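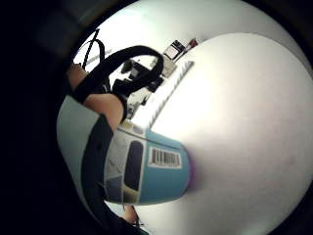

Barcode label on the teal item, dark panel to the left of it.

**June, crease recovery, lots 1594 and 3578**

Picked up where Lawal left off. Lot 1594 is the untreated plain weave from Nusitz. Lot 3578 is the same base cloth with the Dankwa finish, cured at the mill. Both were cut across the warp and along it, edges left raw, and conditioned overnight at roughly 60 percent relative humidity. The chart recorder in the conditioning cabinet was out of paper again, so the humidity is from the dial only.

Procedure as before: fold, load, release, let hang over the wire, read the angle. I went back to the short release time because the long one flattened the difference between lots. Trevor Sutherland objects to this. His argument is that a shirt does not get read right after it leaves the suitcase. Noted, and I will run the long time again on whatever is left over.

Results in the warp direction are what we expected. The finished lot springs back further and the readings sit close together. In the weft direction the finished lot is hardly better than the untreated one, and two specimens came out worse. I recut those from the other end of the piece and got the same thing. Possible causes, none checked:

- uneven pickup of finish across the width
- cloth stretched on the frame during cure
- my cutting off grain, although the ravelled edge looks straight
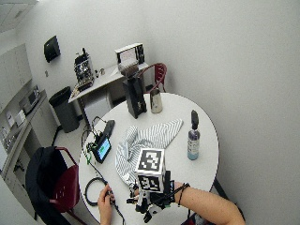 The angle reading covers one sharp fold and says nothing about general rumpling, so I would like a second measure for whole pieces. Grading against the replica set works but depends on who is grading. Lawal and I differ by a full grade on the middle of the scale, always in the same direction. A printed or woven line would help. On the round table the white and gray striped cloth is crumpled, and the stripes give the eye something to follow over the folds that a plain white piece would not. If Nusitz can weave the base cloth with a thin stripe at a fixed pitch, we could measure how far each line departs from straight. The colored yarn would have to take the finish the same way as the white, or we are testing two fabrics at once.

Asked Toltley whether they have a striped cloth in the same count. They have one in a heavier yarn. Not useful for comparison but good enough to try the method on.

Side issue: water. The rewet step was done with tap water last time, and the stiffness afterward was higher than it should have been on the untreated lot. Switched to deionized. Bottles need the contents and fill date on them, whatever is inside.

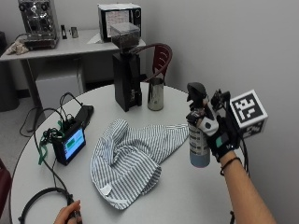

Spray bottle with bluish liquid, held above the table. Tag visible on the edge of the striped cloth.

Left to do:

- weft specimens from the middle of the width, both lots
- long release time, for Trevor
- ask Dreltby for the cure temperature log on 3578 – the copy we have stops before the last section of the oven
- new chart paper
- regrade the middle replicas blind, Lawal first

Offcuts are in the flat drawer, warp arrow in pencil on the back. Do not iron them.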